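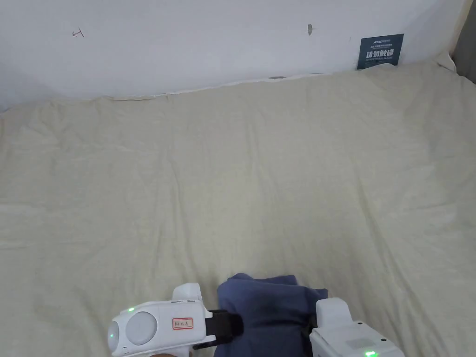 Elections and Public Affairs

To: Members of the Sternden Civic List
Subject: Re: Proposed change to early voting sites

Dear Members,

The Sternden Civic Forum has received a number of messages about the county's proposal to reduce early voting sites before the next general election. The message quoted below was posted to this list last week. It raises questions that several other members have put to us in private, and the Forum's board has asked that a reply be sent to the full list.

> I read the county's notice twice and I still do not understand
> what is being decided, or when. It says the Plernance site will
> be "consolidated." Does that mean it closes? My mother votes
> there. She does not drive, and the bus to the county building
> takes 50 minutes each way with a transfer.
>
> I was also told at the front desk that the decision has already
> been made and that public comment is a formality. If that is
> true, then I would like the Forum to say so plainly. After the
> last campaign I have very little patience left for being told
> that my voice matters by people who have stopped listening. The
> results upset me, as they upset many of us, but what upsets me
> more is the idea that it will be harder to vote next time.
>
> Will the Forum take a position? And if it will not, what is it
> for?

We thank the member for writing. The questions are fair, and we will answer them as far as our information allows.

On the meaning of the notice. The county elections office has confirmed to us in writing that "consolidated" means the Plernance site would not open for early voting. Voters who have used it would be directed to the county building. The site would still serve as a regular polling place on Election Day. We have told the office that the word is unclear, and we have asked for a corrected notice in plain language. We have not yet received one.

On whether a decision has been made. It has not. The proposal is a staff recommendation, and it has no effect until the county board votes on it. That vote is scheduled for the October meeting, and written comments will be accepted until noon on the day before. We do not know who gave the member the answer described above, but it was wrong, and we have reported it to the elections office. Members who are told the same thing should let us know the date and the office where it occurred.

On the reasons given. The staff report rests mainly on two points: the cost of renting the Plernance hall, and the difficulty of finding trained poll workers for the extra site. The report does not include turnout by site. We requested those numbers in August and were told that they would be released with the meeting packet. In our view the public should have them well before that, as it is hard to comment on a closing without knowing how many people it affects. The report also says nothing about bus service, parking or travel time.

On the Forum's position. Members will recall that our bylaws bar the Forum from endorsing or opposing any candidate or party. They do not bar us from taking a position on how elections are run. Under Article 5, such a position requires a vote of the membership at a meeting with at least 50 members present, or a mail ballot returned by at least 130 members. The board has chosen the mail ballot, so that those who cannot attend an evening meeting are not left out. Ballots will be sent to all members in good standing, and the text of the question will read as follows:

"Shall the Sternden Civic Forum ask the county board to keep the Plernance early voting site open through the next general election, and to publish turnout by site before any later proposal to close it?"

The board makes no recommendation on how members should vote. Statements for and against will be enclosed with the ballot. Any member may submit a statement of one page or less to the Forum office. If we receive more than one on either side, we will ask the writers to combine them.

We are aware that feeling on this list has run high since the election. Members hold very different views of the result, and some have left the list over it - a loss we regret. The list rules have not changed. Messages should address the matter under discussion and should not question the motives or loyalty of other members. In the past month the moderators have returned 3 messages to their authors for revision, and all of them were later posted in acceptable form. We would ask members to wait before replying to a message that has made them angry, and to write privately where the dispute is a private one.

Several members have also asked how they may take part apart from the ballot. Comments may be sent directly to the county elections office by mail or handed in at the front counter. They should include the writer's name and home address, as unsigned comments are not entered in the record. Speakers at the October meeting must sign up by 6:30 p.m. and will be limited to 3 minutes each. A member who depends on the Plernance site, or who helps someone who does, is especially encouraged to describe that experience in his or her own words. Form letters are counted by the county as a single comment.

For those who need a ride, the Seo Street parking lot will serve as the meeting point, with cars leaving at 5:50 p.m. Please reply to the Forum office and not to the full list if you can drive or need a seat.

One further item. The draft minutes of our last general meeting gave the location of the second proposed drop box as Plernance. It should have read Plirnero. The minutes have been corrected, and a new copy is available on request.

Respectfully,

The Secretary
Sternden Civic Forum
On behalf of the Board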